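From: erholm-singers list
Date: 2021-02-06
Subject: Re: Where do we sing in April?

Hello all,

> Could we go back to the Toprak rooms? Cheap, and the tea urn works.

I'd love to, but they only want 12 people in there now and we'd be leaving half the altos on the pavement! Grodis is 70 for the evening, heating included, and I've asked them to hold two dates for us.
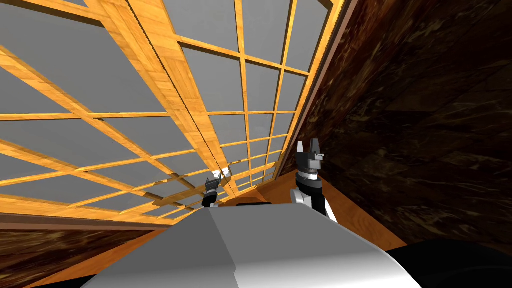

My main worry is the echo, as last time we sang Natus in a hard square room the tenors heard themselves back a beat late and slowed right down (sorry, tenors). A wooden grid with flat grey panels behind it, and one beam much wider than the slats, is the sort of ceiling I'd like to try a quiet chord under.
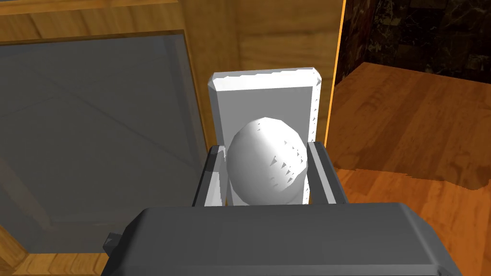
As for the music, please bring your own copies. I've got 4 spares and they're all missing the last page. I'd also like to start with the slow piece this time, while we've still got some breath.
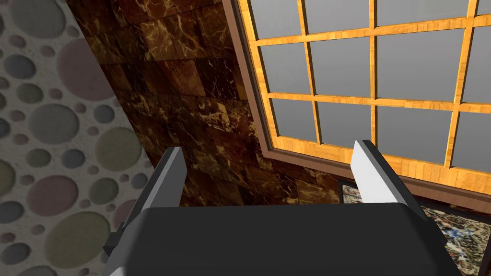

Two grey gripper fingers, wide apart, with nothing between them.

Let me know about the Grodis dates by the end of next week, and reply to the list please, not just to me.

Bye for now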